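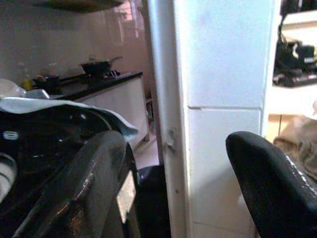 Brelovico Press is to publish a collection of new stories and poems about leaving home, written by 20 authors for readers aged 11 and over. Called The Door at Livier, the book was edited by the novelist Neelam Kaushik, who asked each contributor to begin in the same place, a kitchen in a house that somebody is about to leave. A white door frame with a kitchen behind it was all she gave them to start from, and several put a crumpled light blue cloth into their pieces as well. One poem is spoken by the cloth.

The collection has 32 pieces in all, three of them translated from Polish. The longest, Krajewska, follows a girl sent to live with a great-aunt she has never met, and takes its title from the aunt's surname. Others deal with evacuation, boarding school and a family moving only to the other end of the same street.

Kaushik said the poems were harder to place than the stories. "I moved them about until March and then had to stop," she said. "Two of them still ought to swap over - I notice it every time I open the proofs."

More than 600 copies will go to school libraries in and near Lisuvgate, where the publisher has its office. The launch reading planned for the town library has been put off and no new date has been set. Orders can be placed through bookshops or directly with the publisher.

Posted Apr 18, 2020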